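Workstation budgeting (robotics)

Workstation budgeting is the part of planning a robot purchase which deals with everything around the robot: tables, containers, test objects, lighting, power outlets and floor space. In small laboratories and colour-sorting or packing trials it is often prepared as a separate list, so that the cost of the arm does not hide the cost of the rest.

Method

The Griltden planning sheet, used first at the Tuvton centre, divides the spending into 3 groups: fixed furniture, replaceable items and reserve. Furniture is bought once and should be measured before the order is placed, as the depth of the table decides how far an arm must reach. Replaceable items are cheap, but they are ordered again many times. At Tuvton a table was budgeted at 500 dollars and a set of baskets and objects at 147 dollars. The reserve was 43 dollars for each station – many users of the sheet consider this too low.

Nyarko, a supplier of laboratory furniture, offers tables for rent by the month. Renting is usual for short trials, while programmes longer than one year mostly choose to buy.

Choice of table and containers

A plain, matte top is generally favoured, and containers are selected in a colour that stands out clearly from it. A curved front edge costs more than a straight one and is quoted separately in the Gravton catalogue.
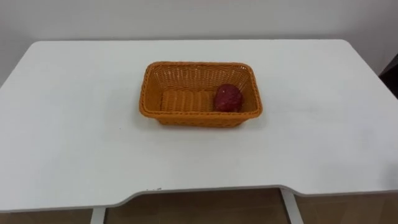 White table with curved front edge, orange woven basket and one dark red object.

Delivery of furniture is normally planned for April, before the arms are ordered.

See also: Equipment leasing; Bench layout; Total cost of ownership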